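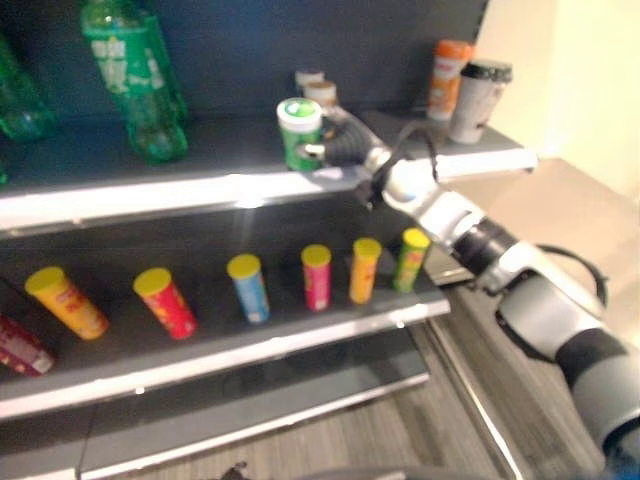 Gripper closed on the green container, upper shelf of the snack unit.

Shelf demo for an open day: how do we run it so visitors can follow?

Posted in November by Kikuchi
Print this page | E-mail this page

We have an open day coming up on a Friday and I have been put in charge of the shelf demonstration. The robot picks items off a small retail unit stocked with drinks, snack cans and some small cups. I have worked with the setup for a while but only with other engineers in the room. I have never shown it to the public.

The plan we have been given is 300 visitors over the day, brought through in groups of 18. Each group gets 45 minutes in our part of the building, but that includes two other stations, so the shelf gets a third of it at best. The visitors are mixed. Some are from stores and warehouses and want to know if they could use this, some are students, and some are families.

My problems so far:

The arm is slow. When it reaches across to the upper shelf it takes its time, and I do not know what people are supposed to look at while that happens. Should I talk the whole way through or leave them to watch?

The arm also blocks the view. From the side where we have floor space for a group, once the hand is at the shelf you mostly see the upper arm and not the item.

I am also not sure how tidy to make the shelf. My colleague wants everything straight and facing front as in a store. I would sooner leave some of it leaning, as we have it now, as that is what we work with most days. But if a pick fails in front of eighteen people I will be the one standing there.

Last one. Visitors are going to ask whether they can put something on the shelf themselves. Is that a good idea or a bad one?

We have a screen we can borrow. We cannot move the unit to another room. Any advice from people who have done this is welcome, also on small things like where to stand.

Maksym Vasylenko

I have done this twice at Skurna, once badly. I will go through your points in the order you have them, then add a few.

Slow arm. Tell them at the start how long one pick takes and say that it is going to run at that speed all day. Once people have been told, they stop waiting for it to hurry up. Do not talk all the way through. I say what item it is going for before it starts, then I keep quiet until the hand is near the shelf, then I say one thing about the grip. After the item is out I take questions. The first year I talked without a break and people watched me and missed the grasp, and then asked if it had worked yet.

Blocked view. Put the screen up and show the head camera on it. That view has the hand and the item in it and it is the one thing the visitors cannot get by standing somewhere. Angle it so they can look from the screen to the shelf without turning around. Test it with someone short. Also check what the picture is like when the head turns, because it smears and the labels cannot be read until it settles. I tell people to look at the shelf during the turn and at the screen after.

If you have the room, split the group on two sides of the unit. Eighteen is a lot for one shelf. Nine and nine works if there is a second person to mind the other half.

Tidy or not. I would do the first pick on something that stands by itself with clear space for the fingers. A snack can with a gap on each side is good for this. Then do a harder one. If you start with the bottle that is leaning at the back and it goes wrong, the rest of your slot is spent on recovery. If you start with an easy one and the second fails, people have already seen it work and they find the failure interesting. I would leave some items leaning. The store people in our groups noticed it right away and said it looked more like their shelves.

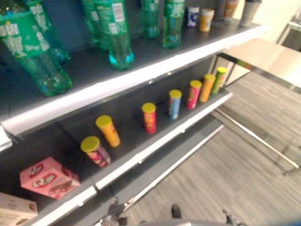

Photo: Ramholm shelf station

Look at the middle shelf from this side. There is a good stretch of empty shelf between the orange-yellow can and the red one, and the red one has space on both sides. I would use the red one as the opener. Going for a can in the closer group farther along is the second pick. The tall green bottles are the ones I would leave until you have seen how the group is doing. A see-through bottle is also a good subject for the people who ask technical questions, if your depth camera has trouble with clear plastic the way ours did.

The table next to the unit is useful too. Keep it clear and put picked items on it where everyone can see them. We used a crate on the floor the first time and nobody in the second row saw anything land. If you use the table, mark the corner where the item goes with tape and tell the visitors to keep their bags off it. You will still have to move bags.

Visitors placing items. Yes, but with conditions. Arm parked, robot stopped, one person at a time, and you hand them the item. Give them a can to stand on the middle shelf, wherever they like on it. I would not let them bring things out of their own pockets. We had a set of keys and then everyone wanted a turn with their keys. And do not let them crowd the unit while it is being reset.

Other things:

Write down where each item goes and tape it inside a cupboard door or somewhere you can see it. You will be resetting the shelf over and over and by the afternoon you will forget.

Keep spare cans. The ones that get gripped all day look tired by lunch, and a crushed can gets questions about grip force that you may not want to spend the slot on.

Put the cables where children will not step on them. The ones along the arm can be left alone, but anything on the floor needs a cover.

Stand on the side of the emergency stop. Make sure your second person knows where it is as well, and say out loud to the group that you have it. A few visitors are nervous and they relax after that.

Have one recording of a good run ready on the screen for when something has to be rebooted. We needed ours.

SkurnaSteve

just let it run and answer questions. people like robots, they dont care what it picks up. ours dropped a bottle and got applause. bring water for yourself you will be talking all day

Orest Demchenko

Maksym has covered most of it. I agree with him on the screen. I disagree on leaving the group silent during the reach, at least with families. Children will talk anyway, so I give them something to guess. Ask which item it is going for and let them call out colors. Snack cans are good for that, they all look different and the lids are easy to see from far back. With the warehouse people I do it his way.

Some things from the Lanach open day last year, where I ran a similar station:

Expect the same question from every group, which is how it compares with a person. Have an honest number. We counted 47 picks in one session and told people how many of those needed help. They took that better than a general statement. If you do not have such a number yet, run a session the day before and use that, including the failures.

The second question is what happens if someone moves an item while the arm is on its way. Decide ahead of time if you want to show that. If it does not handle it well, say so and go on to the next thing.

Small cups are a poor choice for a demo. They sit at the end of the top shelf in your setup, and from where the public stands they will be hard to see behind anything else. I would either leave them there as part of the stock and not pick them, or bring one down to the middle shelf. The same goes for flat boxes on the low shelf. People in the back row will see the arm bend down and then nothing.

Turn the boxes and cans so the front of the package faces the visitors, unless your detection needs them some other way. It costs you five minutes.

Check the room at the same time of day as the visit. The white strips along the shelf fronts catch the light, and I have seen a strip like that turn into a glare line on the camera view when the sun came in at two in the afternoon. We closed a blind and it was fine, but I would have liked to find out before the visitors did.

On timing, 45 minutes split three ways sounds like fifteen each, but it will not be. Moving a group takes a few minutes and the first station always runs over. Plan for ten minutes of shelf, and have two picks in it. If there is time left, do a third. Agree with the other two stations on who calls the change, otherwise you get two groups in one room.

Last, take a break in the middle of the day and put it on the schedule as a station closed. Batteries need it and you need it.

Kikuchi

Thank you both, and Steve. We are going with the red can first, then one of the cans farther along, and the table for the picked items. My colleague has agreed to leave the bottles as they are. I have asked for a second person and will run a counted session on Thursday evening. I still have to find floor covers for the cables, so if anyone knows a kind that stays put on gray wood-look flooring and does not leave marks, please reply here.

Print this page | E-mail this page

Contact | Copyright, the posters | Back to top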